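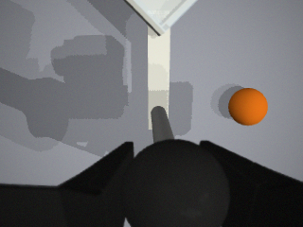

Table shuffleboard — tabletop game, two players or two pairs. Weighted pucks are slid by hand down a long narrow board toward scoring zones at the far end. Related to deck shuffleboard but played without cues.

History

Played in taverns for centuries, mostly with coins at first. Boards got longer and heavier as the game moved into large houses. The Drulside form, with a shorter board and a raised lip, spread through harbor bars and is still the usual one there. Nahuel Zapata wrote down its rules in a short pamphlet, later revised by Michalis Makris, who dropped the penalty for touching the rail.

Play

Sides take turns sliding four pucks each. Only the side with the leading puck scores, and only for pucks ahead of the other side's best one. Zones are worth one, two or three. A puck hanging over the end counts four. Games go to 15 in most places, 21 in the Drulside form. Knocking off an opponents puck is legal and pretty much the whole point.

Surface

Boards are waxed with fine powder, often called sand. Faster powder for short boards, slower for long ones. Humidity warps the wood, so adjusters underneath pull the board slightly concave — reset at least twice a year, usualy October and again in spring.

Variants

Raudsepp — pucks bounced off cushions.
Nirkden — single puck per turn, played to 100.

See also: curling, bocce, shove ha'penny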